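Subject: Re: [homelab] Old Xeons -- worth the bother? 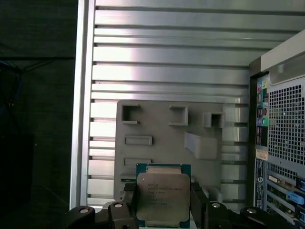

Old server chips are my favorite cheap thrill in this whole hobby, so yes, yes, please do it! I've been buying them by the tray from a surplus place in Fovelville for a while now and I still get a little excited every time I open one. The first thing I do is read the lid. On the one in the photo you get INTEL and XEON E5 at the top of the block, and then several shorter lines of tiny lettering that you'll want a loupe and a good lamp for. Copy every line into your notes before any paste goes on. Once there's paste in the lettering you will be squinting at it forever (ask me how I know).

You wrote:

> Found a seller with a mixed lot of pulled E5 chips, no boards,
> no coolers, sold as-is. I have one board from the Katiyar
> clearance that should take them. Is it worth buying chips
> nobody has tested? And how do you all store them? Mine
> are in a sandwich bag right now.

Get them out of the sandwich bag! Plain plastic builds up static, and the bare contacts on the bottom rub against the next chip's lid. Clamshells are best. I bought 200 of them from Bramia and will never run out, so if you send me your address off-list I'll mail you a handful.

As for untested lots, I've had 3 dead ones out of my last 16, and at those prices I was still smiling. Check your board's supported list first, though. "E5" covers several generations and they don't all share a socket, so the full model number matters a lot more than the big letters do. Update the BIOS before you swap anything in, too.

My routine, for what it's worth -- isopropyl and a coffee filter on the lid, then a look at the contact side under the lamp for scratches or old paste. Hold the chip by its edges the whole time. Line up the corner mark with the one on the socket, let it drop in under its own weight, and never push. Then one stick of RAM, boot to the memory test, and leave it overnight. If it's still going at breakfast it gets a label and a clamshell.

The Fluvcombe swap is in August and I'll have a box of spares with me, plus two coolers that fit the narrow mounting. What board is it exactly? If it's the one with the blue slots I have the manual as a PDF.

-- 
homelab list, plain text preferred, please trim your quotes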